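**Session 8: The fine print of consumer warranties**

Reading for today: the Naltosen warranty card, both sides. Yes, the back counts. The back is where they keep the warranty.

A *full* warranty promises a repair, a replacement or your money. A *limited* warranty promises something smaller and uses a larger typeface to do it. The Naltosen card is limited, and says so once, under the fold.

**Terms to know**

- *Defect in materials or workmanship*: it left the factory wrong.
- *Normal wear*: whatever happened to yours.
- *Consequential damage*: the toaster is covered, the kitchen isn't.
- *Implied warranty*: what the law may assume even if the card stays silent. Cards are seldom silent. They disclaim.

**The Rilness problem**

Rilness sells a pump for $500 with a 2-year warranty, "or 2,000 hours of use, whichever comes first." The pump has no hour meter. Who has to prove the hours? Write half a page before next week — half, please, I read them on the bus.

Look also at the phrase "user-serviceable parts." Rilness never defines it. Grímsdóttir does, in a list, and the list is short: fuse, filter, lid. Everything else sends you to the depot in Dultport, shipping at your expense.

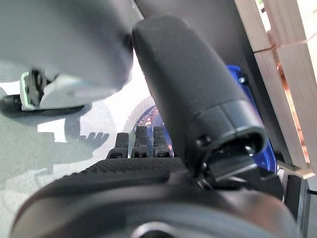 Zsófia Somogyi objected that a short list is still better for the buyer than no list, because with no list the seller gets to decide afterward what you shouldn't have touched. I had no good answer and moved us on to arbitration clauses. Her point will be on the final.

**Arbitration, briefly**

Find the clause. Note who picks the arbitrator, who pays and which city you'd have to travel to. Bring the card from something you own. If you threw it out, bring the receipt, and if you threw that out too, sit near the front.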